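The Biography Pages Are Copying Each Other Again

Sun 2 June

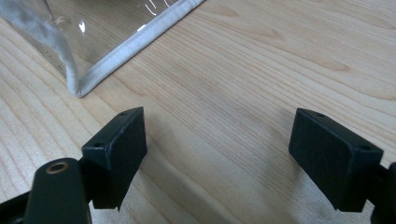 How I got into this

I wanted one fact. My sister and I were rewatching Flurkmont, the boarding house drama that used to come on after the late news, and she asked how old Neusa Figueiredo was when she played the landlady's daughter. She looked about thirty to me. My sister said nineteen, tops. So I looked it up, and that was my Saturday evening gone.

The first page said she was born in 1961. The second said 1964 and gave her a different middle name. The third had both years, two paragraphs apart, and didn't seem bothered. All of them told me she "always dreamed of acting since her childhood," in pretty much those words, and all of them had a section on her net worth.

The net worth business

I would like to know who does these sums. One site has her at 2 million dollars. Another has her at 9 million. Neither says where the money came from or who looked. She did four seasons of a show that was never a big hit, a couple of movies, and a coffee commercial, and then she quit. Maybe she bought a parking lot and got rich. Maybe she's renting. I don't know, and I'm pretty sure the person who typed the number doesn't either.

Same with height. Same with "relationship status," where the entry for a woman who has been out of the public eye for decades reads "currently single or private." Well, which?

What Wondby says

Wondby is the one that comes up first, so I spent the most time there. Her page runs to 514 words. I pasted it into a document to check, and once I took out the sentences that repeat an earlier sentence I was down to 273. What was left included her star sign and a paragraph explaining what an actress is.

It also says she left the business "due to personal reasons to focus on her life." I have seen that line on other people's pages on the same site, with the name swapped. There's a stuntman who left to focus on his life. There's a weather presenter too.

The Trellard interview

The one decent thing I found was a scan of an old interview in Trellard, a TV weekly I had forgotten existed. Somebody had put it up on a fan board and the type is fuzzy, but you can read it. In it she says she took the Flurkmont job for the rent and never cared much for acting as a kid. She wanted to be a vet. She auditioned because a roommate had a ride going to the studio and there was an empty seat.

So there goes the childhood dream. I'm not going to swear by the interview, either. Those weeklies cleaned up quotes all the time, and the roommate story sounds like something a publicist would be happy with. But at least a person sat in a room with her and asked, or says they did.

She gives no age in it. Of course she doesn't.

Serrano

One more and I'll stop. Several of the pages list a movie called Serrano as her last credit. I have seen Serrano. I own it. I put it on again Sunday morning and went through the end credits with the pause button, and she isn't in them. There's a Figueiredo in the catering crew, first initial N. I suspect somebody searched the last name once, added it to a list, and everyone else took the list.

I wrote to the contact address on two of the sites. One bounced. The other sent back an automatic note offering me a sponsored post.

Where that leaves my sister

She still says nineteen. If the 1964 date is right and the pilot was shot when the Trellard piece says it was, in September of 1983, then she has it on the nose or is one year over depending on the birthday, and I found three birthdays. If it's 1961 I'm closer than she is, though not by enough to brag about. We have a pie riding on it.

If anybody reading has the printed press kit from the first season, I'd love a look at the cast page. Please don't send me a link to Wondby.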